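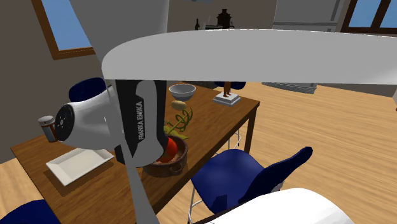
Table-Clearing Arm Build: Questions and Answers

Posted 13th April by the Nirkis workshop bench group

What is the project?
We're building an arm setup in the Nirkis shared workshop that can clear a dining table after a meal. The work is all in simulation for now. The software side is called Starkodex and the files are open to any member.

Which arm does the simulation use?
A Franka Emika. The model was ready to load, so we started there. The arm we plan to build from Claltix parts is smaller and has less reach, and the table will have to shrink to match.

Why a furnished room and a set table?
The first version had one cube on a bare floor. The planner did fine with that and then failed as soon as we added chairs. The dining room has chair backs close to the table edge and a mix of things on top: a bowl, a tray, a pill bottle, a clay pot with food in it, a potato.

Which objects give the most trouble?
The green vegetable. It has a curly shape, and our simplified collision mesh treats the gaps as solid. The figurine on the square base is next. It is slender and the grasp planner keeps choosing the base. The tray needs an edge grasp, which isn't written yet.

How long does a test batch take?
A batch is 145 runs and takes 5 hours on the workshop computer. Please don't close the terminal window if you find it open. The March batches used the old table height and should not be compared with new ones.

Can I run it at home?
Yes, if your computer has a separate graphics card. Set the physics step before you load the room. If the arm shakes at startup, delete the cache folder and load again.

What will the real build cost?
The parts list stands at $317 without motors. Motor prices are still being checked.

Where do I report a problem?
Use the Halás board on the members' page. Include the run number and the log file. Reports without a log are closed after 7 days.

This site uses cookies to keep you signed in. Accept | Manage settings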